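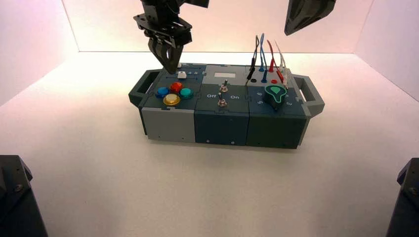 A robot cell is a small work area built so that a robot can do the same job many times without anything getting in its way. Ours is called Faneck. It has a flat table, walls on three sides, and two robot arms with a gripper on each. A gripper is the part that holds things. It has fingers that close toward each other and open again, like a clothespin. On the table is the task board, a long box with a handle at each end. The four round push buttons at its left end are blue, red, teal and yellow, and the two metal toggle switches in the middle stand between the words "Off" and "On." The robot practices on these parts. Before it can practice, a person has to set up the cell, and after that a person has to keep it in good order.

Who looks after it

The technician for Faneck is Lies Nijs. A technician is a person who sets up, checks and repairs machines. She works from a list on paper and marks each line as she finishes it. The list is the same every morning. It is kept on a clip outside the walls, where the arms cannot reach it.

Making the cell safe

The first line on the list says STOP. Lies presses the stop control, which takes power away from the motors. The motors are in the joints of the arms. Each joint has a brake that grips when the power is gone, so the arm stays where it is and does not drop. She still keeps one hand under an arm when she needs to move it. A brake can wear out, and an arm is heavy.

Long sleeves are rolled up and long hair is tied back. Nobody reaches into the cell while the motors have power, including Lies.

Placing the board

A robot arm goes to places by number. If you tell it to go to a certain spot above the table, it will go there whether or not there is anything at that spot. It does not know that the board has been bumped. For this reason the board has to be put back in the same position each time it is moved.

Lies carries the board by both handles, sets it down, and slides it against two metal stops before an arm is allowed to move. Then she tries to turn it with her fingers. If it turns, it is not seated, and she lifts it and starts again. A board that is off by 3 millimeters is far enough off to cause trouble. The gripper may still hit the middle of a big button, but it can miss a thin switch completely.

Teaching the cell where things are

Putting the board in the right place is half of the job. The other half is telling the computer where the place is. This is called calibration. To calibrate means to make a measuring thing agree with the real world. You do the same when you check that a kitchen scale reads zero with nothing on it.

The steps are:

1. Turn the motors back on at slow speed.
2. Move the gripper to the first known point on the board.
3. Save the numbers for that point.
4. Do the same at the second and third points.
5. Send the gripper back to the first point and see if it arrives.

Three points are used because three points fix a flat surface. Think of a stool with three legs. It does not rock, even on a bumpy floor. With two points the computer would know where the board begins and ends, but it would not know if the board was tilted.

Each arm is calibrated by itself. The left arm's numbers are no use to the right arm, which stands somewhere else and has to reach from its own side.

Looking after the grippers

Gripper fingers wear down. They rub against hard things all day. The tips on Faneck's grippers are covered with pads made by Prarnix, and the pads come off with one screw each. A worn pad looks shiny. A good pad looks dull and feels a little sticky.

Lies wipes the pads with a damp cloth and dries them. She closes each gripper on a metal block that is exactly 50 millimeters wide and reads the number on the computer. If the computer says 50, the gripper is measuring correctly. If it says another number, either there is dirt on the pads or the pads are worn. She cleans them again and measures again. Only then does she change them. Both pads on a gripper are changed together. One new pad and one old pad would not be the same thickness, and the gripper would hold everything slightly to one side.

Looking after the board

The board wears out too. Every part on it was made to be used by people, and a robot can use it far more often than a person would.

Buttons: pressed by hand, one at a time. Each should go down and come back up. A button that stays down has dirt under its edge.

Slider: moved from one end of its groove to the other. It should not catch. Dust in the groove is cleared with a small soft brush.

Toggle switches: flipped both ways. A switch makes a click when it changes. A switch that feels soft is replaced.

Cables: checked for cracks, most of all near the plug, where they bend the most. To take a plug out, hold the plug. Pulling on the cable can break the wires inside, and a break inside a cable cannot be seen.

Rotary knob: turned slowly all the way and back. The pointed cap must line up with the numbers printed around it. If the cap has slipped, it will point at one number while the part below it is set to another.

A repair, from the log

Every cell has a log. It is a record of what was done and when. The entry below was copied from Faneck's log with the short words written out in full.

2020-08-28. Left arm stopped at cycle 2,024. Message on screen: force too high. Board found seated. Left gripper measured 50 on the block, correct. Slider caught halfway. Brushed groove, still caught. Took out slider, found a burr on the lower edge. Removed burr with fine file. Put back. Ran 60 cycles, no stops.

A cycle is one full round of the job, from start to finish. A burr is a small rough bit left on an edge. It was too small to notice by looking, but it dug into the groove and made the slider hard to push. The arm measured how hard it was pushing, found that the force was over its limit, and stopped. That was correct. An arm that kept pushing could have broken the slider or its own fingers.

Notice the order of the work. Lies checked the board first, then the gripper, and then the slider. The first two checks are quick and need no tools. Taking a part out is slow, so it comes after them. She also changed one thing at a time. If she had changed the pads and filed the slider together, the log could not tell the next person which of them fixed the fault.

Words used on this page

Brake: a part that holds a joint still.
Burr: a rough bit on an edge.
Calibration: making the computer's numbers agree with the real positions.
Cycle: one full round of a job.
Fault: something wrong with a machine.
Gripper: the robot's holding part.
Joint: a place where an arm bends or turns.

The next page in this series is about Wudari, a cell with one arm and a moving belt.

We use cookies to remember your reading settings. Accept all | Manage cookies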